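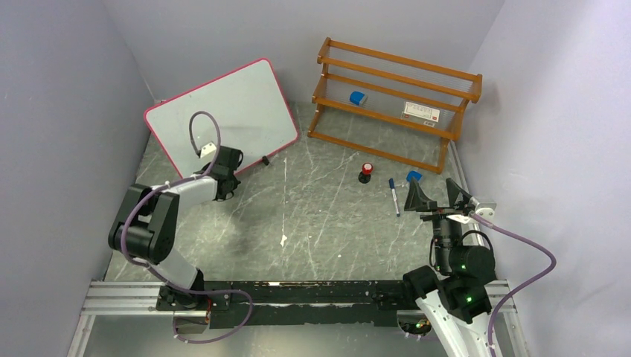
July, 9.40 in the evening
By Milel
Print | E-mail

I have been meaning to sort out the writing things for weeks, and this evening I finally got round to thinking about them properly, which in my case means making a pot of tea first and then another one. I do like that grey marbled top. I was so unsure when it was chosen (I had my heart set on something much plainer from the Zellen shop) but the white veins have grown on me, and a scuff or two hardly shows among them.

The question is how to keep everything so that I can find a pen when the telephone goes. Yesterday I wrote the gas reading, 1,072, on the back of an envelope and then posted the envelope! So I want the thing with the pink edge where I can see it, and a pen close by, and the little black clips kept with them instead of wandering off to the kitchen drawer as they always have done. I bought those clips on the Nalance trip, a bag of 100 for next to nothing, and I should think about 11 are left.

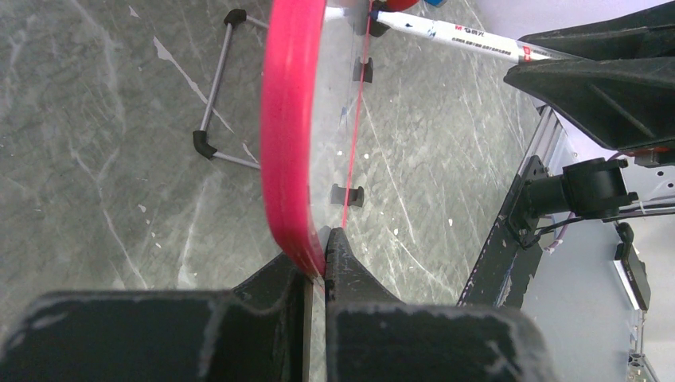
The white marker with the red band, the one that says 得力, is my favourite of the lot, and I must remember to put it back after doing the shopping list. I had four of that sort once. I lent one at the Tymoshchuk jumble sale and never had the nerve to ask for it, and goodness knows about the others.

I did wonder whether the rack ought to go somewhere else altogether, perhaps by the window, but then I'd be forever walking over to it, and my knees have opinions about that. I shall leave it for now and see how I get on.

Rain on and off since tea. The beans are glad of it. I must ring the library in the morning about the large atlas, and find a proper envelope for the gas people.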